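Looking after a plain worktop

A smooth grey top shows every smear when the light falls across it, so wipe it in one direction, front to back, and finish with a dry cloth. We have had ours in the workshop at Culow for 14 years and it has never needed more than warm water and a drop of washing-up liquid.

Clear everything off first. Pushing things to one side leaves a dirty strip, and grit under a box will scratch. Small plastic blocks and toys can go in a bowl of soapy water for 20 minutes while you do the top.
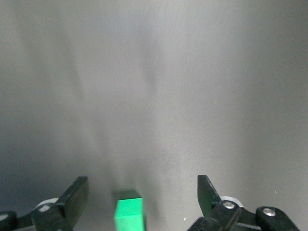

For glue or paint spots, lay a damp cloth over the mark, wait, then lift it with an old bank card. Don't use a scouring pad. It leaves a shiny patch that won't match the rest.

Sticky label residue comes off with a little cooking oil. Wash the oil away afterwards or it will collect dust.

Change the cloth after 2 wipes if the rinse water goes cloudy. Cotton is best, and old pillowcases cut up well.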